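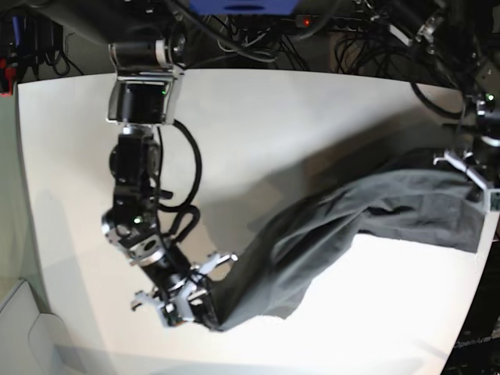
October 10, 2024

Folding stack, bimanual cell, gray shirt. Continuing from the bench notes Henrique Guerreiro left in the Drurdale repo. Goal for today was to get the new chunk blending merged and find out why the left arm lags at the start of every lift.

Started with the lag. Replayed the logs through prantl (our trajectory player, no relation to the old one) with the policy turned off, sending the same joint targets to both arms. Lag still there, so it isn't the policy. The left arm thread was taking its timestamps from the camera callback and the right arm thread from the control loop. When the top camera drops a frame, the left arm holds its last target for one extra cycle. At slow speeds you don't see it. When both grippers are holding the same piece of cloth, the cloth gets tugged to one side and the next observation looks wrong to the policy.

Fix: both threads now read one clock, set in the control loop. Camera frames get stamped on arrival and matched to the nearest control tick afterward. Branch is skondholm-clock. Please don't cherry-pick from it yet, the shutdown path still hangs if you ctrl-C during homing.

Reran the replay after the change. Traces line up. Moved on to blending.

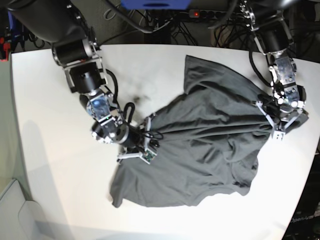 The old behavior was to run a full action chunk, then jump to the first action of the next one. With the crumpled start poses the two chunks often disagree on which bit of hem to go for, and the arms twitch at the seam. New version overlaps the chunks and takes a weighted average, with the weight moving to the newer one over 11 steps. I tried 32 first. Too long: the arms keep following the old plan well after the cloth has moved, and the grippers close late.

Gripper commands are not averaged. I had them in the same vector at first and got half-closed fingers, obvious once you think about it. They now switch over on a hard threshold at the middle of the overlap. Joint targets blend, grippers snap. Left a comment in blend.py so the next person doesn't tidy it back.

Velocity clamp stays where it was. I also left the wrist joint limits alone even though the left one is hitting its soft limit during the turn. That needs its own entry.
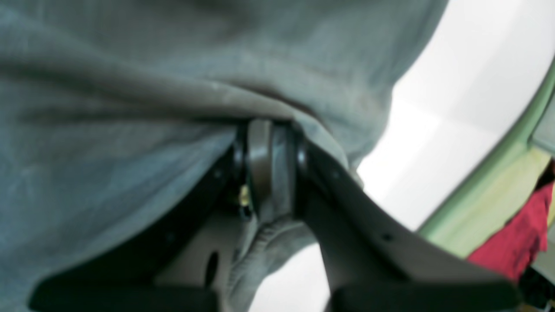 Training data: the filtered set from June is 2267 episodes before the check for bad timestamps. I have not rerun the check with the new clock code, and I think I should before anyone retrains, given that the left arm stamps in those episodes all came from the camera callback. We can shift them after the fact if the drop pattern is in the logs. It is for the later ones. For the early ones the drop counter was never written to disk, so those either go in as they are or get left out. I lean toward leaving them out. Rough guess is we end up with nearly 2000.

Henrique asked whether we could estimate the offset from the joint traces alone. Maybe, when both arms are moving. When one arm is parked there is nothing to correlate against.
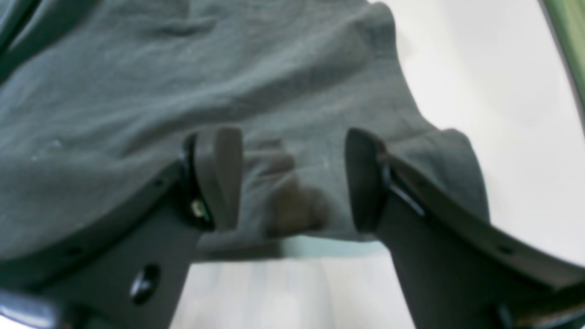 Grasp detection is the next weak spot. The current check only looks at finger opening and motor current, and a single layer of knit barely changes either one. I want to add a small classifier on the wrist view. The catch is how much of that view is fabric and nothing else: gray cloth over most of it, wrinkles everywhere, and a pocket sagging down between the two fingers that could pass for a held fold if you only looked at a crop around the tips. So the label can't come from one crop of one frame. Plan is to feed it a short window, including a few ticks after the lift begins, and label from whether the cloth moves with the fingers.

Sukuvwood (the labeling tool) can show the wrist streams side by side, but it loads them by frame index, so they drift apart over a long episode. Needs to load by timestamp. Small change, I'll do it on the same branch.

Open items:
shutdown hang during homing
rerun timestamp check on the June set, decide on the early episodes
left wrist soft limit
timestamp loading in Sukuvwood
window length for the grasp classifier, start with the same 11 ticks as the blend and see
ask Henrique where the calibration file for the top camera went, the path in the config points to his home directory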